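Apr 23, 2021

I keep getting told that the bun is the important part of a burger. The meat people used to say the meat was, then there was a long stretch when everybody had a sauce, and now it's the bun. My sister-in-law forwarded me a recipe with 16 steps in it, two of which were "rest." I made it anyway, because she was going to ask.

The recipe is from the Namari newsletter, which I have subscribed to since June and mostly regret. It opens with a story about a bakery founded in 1784 and takes its time getting to the flour. When it does get there, you want 1000 grams, which makes far more buns than a household our size should own. I halved everything except the egg wash. Halving an egg is where I draw the line.

I'll say this for them, they brown nicely. I'm less convinced by the claim that you must never lay a cut bun flat while you get the pan ready. The newsletter is very firm about this. Lay it crust down and you "bruise the dome," lay it cut face down and it "sweats." So you are supposed to stand the halves up on their edges, next to the tray, like records in a rack.

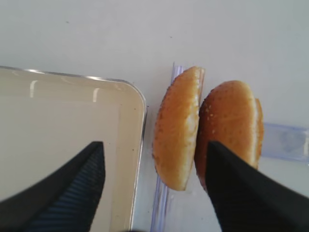
Tamás Bíró wrote in after my last bread post to say that standing them up makes no difference at all, that he has been putting his face down on a clean counter for years, and that the only thing that ruins a cut bun is leaving it out too long while you read instructions.

I'm inclined to agree with him, though I did want to give it a fair try. I left one pair standing and another lying down on a rack while I did the onions. Then I toasted all of them in the same pan with the same butter and gave them to my husband without saying which was which. He said they were both good. I asked him to think about it. He said the second one maybe had more butter. It didn't.

The tray is another thing. I have the cream one with the metal rim, from Somogyi, and I bought it because a different article told me that a pale tray browns more evenly than a dark one. I haven't noticed it. What I have noticed is that it shows every crumb and that the little step around the inside holds on to sesame seeds. I gave up on sesame after the first batch and I don't miss it. I do like the rounded corners – they're easier to wipe than the square ones on my old Takora pan, which had grease in it I could never get at.
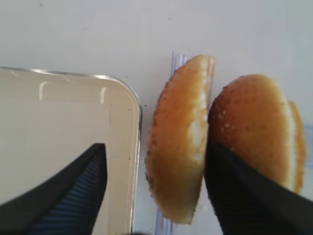 Cut side to the right, tray waiting.

As for the crumb, I wanted to find it remarkable after all that resting, and what I got was a decent soft roll. It was slightly sweet, which I could do without. It held together under a burger with tomato on it, so that's one thing the store ones can't always manage. It went stale by the next afternoon, and that is something the store ones manage for a week, so make of that what you like.

Would I do it again? I might do the dough again, with less sugar and one rest. I won't be standing anything on its edge. It takes up counter space, and mine kept wanting to fall over whenever I shut a drawer.

There are still four in the freezer, already sliced. Imani Tanui asked me whether they freeze well and I'll let her know once we've eaten them, probably with eggs.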